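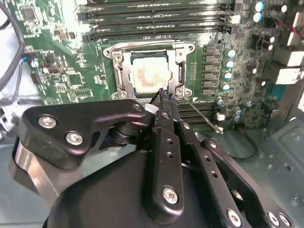

Removing old thermal paste

Shut the computer down, switch off the power supply at the back and unplug the cord. Hold the power button for a few seconds to drain what is left in the board. Lay the case on its side on a firm table, with the open side up.

You will need isopropyl alcohol of 90 percent or higher, lint-free wipes or paper coffee filters, cotton swabs, and a plastic card with a straight edge. Paper towels shed fibers. Window cleaner, nail polish remover and spray degreasers leave residue or attack plastics and are not suitable.

Run the computer for five minutes before shutdown if the cooler has been in place for years. Old paste softens when warm. Loosen the cooler screws in a cross pattern, a turn or two at a time, then twist the cooler slightly left and right before lifting. A straight pull can bring the processor out of some sockets along with the cooler.

Leave the processor clamped in its socket for cleaning. The retention frame holds it flat and keeps alcohol and crumbs of paste away from the contacts underneath. If the lever has been opened, close it first.

Scrape thick deposits with the plastic card, working from the edges toward the center. Wipe the card after each stroke. Do not use a razor blade or a metal putty knife.

Dampen a wipe – damp, never dripping – and lay it on the remaining film for 30 seconds. Wipe in one direction, fold to a clean face, repeat. Three passes are normal. The last wipe should come away with no color on it.

Corners and the gap beside the frame are done with swabs. Roll the swab, do not scrub. Clean the base of the cooler the same way, and keep fingers off both surfaces afterward, as skin oil counts as contamination.

Allow five minutes of drying time before new paste goes on. A pea-sized dot in the center is enough for a small square processor. Large rectangular ones need an X or a spread layer; see the cooler maker's sheet.

Dust in the case

Use short bursts of canned air with the can upright. Hold each fan blade still with a finger or a pencil while blowing. A vacuum cleaner nozzle may be held near the case to catch the dust but should not touch the board.

Filters of foam or mesh can be washed in lukewarm water with a drop of dish soap. Dry them overnight. In a house with pets, do this every May and again in late fall.

Grit in case screws

Case screws come in two common threads that look alike. Coarse ones (6-32) hold side panels and most power supplies. Fine ones (M3) hold optical drives and many small solid state drives. If a screw binds within the first turn, back it out and try the other type.

Sort them into an egg carton as they come out and mark each cup with a pencil. Lorna Dumlao of Ponstead writes that she tapes screws to a sketch of the case instead, each at its own position. It takes longer and works well for laptops, where screw lengths differ by a millimeter or less.

Paste on clothing and tabletops

Let the spot dry, lift off what will come with a dull knife, then dab with isopropyl alcohol from the back of the fabric. Test a hidden seam first. Do not put the garment in the dryer until the mark is gone. On varnished wood use mineral spirits, sparingly – alcohol clouds shellac and some lacquers.

Storing the alcohol

Keep the bottle tightly capped, upright and away from pilot lights. High-strength alcohol takes up water from the air, and a bottle left open for a week will streak. Write the opening date on the label.

Page last revised 16 September 2021. Corrections to Cherry Mae Navarro.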